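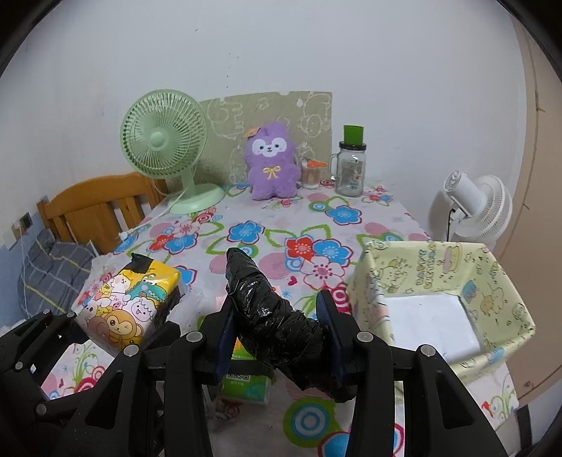
*Packaged goods and an open fabric-lined storage box on a table with a floral cover.*

**Fabric storage boxes** (also sold as fabric bins, cloth baskets or soft boxes) are open containers lined or covered with cloth and used in homes to hold small items. They are common on tables, shelves and closet floors. Many are printed with cartoon figures, letters or simple patterns and are marketed for children's rooms, although the boxes themselves differ little from plain ones except in price.

## Construction

Most boxes have a flat base and four sides. Stiffness may come from cardboard, a wire rim or a layer of foam, and sellers do not always say which. Some types stand straight. Others flare outward at the rim, and this makes them easier to reach into but wastes space when several are lined up on a shelf. The flared type nests well when empty.

Linings are often described as "washable." The word should be read with care. A lining that is sewn in place can't be washed apart from the box, and cardboard sides do not survive soaking. Wiping with a damp cloth is the usual advice.

## Use with packaged goods

A frequent use is collecting packets, snack bags and other items in soft plastic wrapping. Such packages have no fixed shape. A long bundle in slippery plastic tends to slide down the side of a box and come to rest at an angle, and packets with air in them take up far more room than their contents. Household guides differ on what to do about this:

- **Standing the packets upright**, in file order, keeps the printed fronts readable. It works only when the box is nearly full, as thin packets slump in a half-empty one.
- **Laying them flat** is quicker to do and hides everything except the top layer.
- **Removing the outer wrapping** saves space but may also remove the date and the list of ingredients.

Loose plastic left over from unpacking is usually thrown out first. Clear wrap is easily missed on a patterned table cover.

## Claims about tidiness

The idea that putting things in boxes reduces clutter is repeated widely and supported thinly. The home goods seller Matema stated in a leaflet that its boxes saved households 33 minutes a week. The leaflet did not say how the time was measured, or against what. A later booklet from Kerthorpe drew on 3,364 customer replies and reported high satisfaction, but every reply came from a person who had already bought a box.

The writer Branwen Edwards tried five sorting methods in her own kitchen over six weeks, ending in August, and found that the boxes were neat for a few days after each sorting whichever method she used. Her trial covered one household and proves little. She also noted that an open box attracts things that don't belong in it – batteries, receipts, single socks – and that a lid mostly moved these to the table beside it.

## Decoration and labeling

Bright prints are said to help young children remember where things go. Craddock and Nider, two makers of printed boxes, have both used this claim in their catalogs, and neither cites a source. A print on the inside wall is covered once the box is filled. Plain tags tied to the rim are cheaper and can be changed when the contents change.

## See also

- Basket
- Drawer divider
- Food packaging
- Pantry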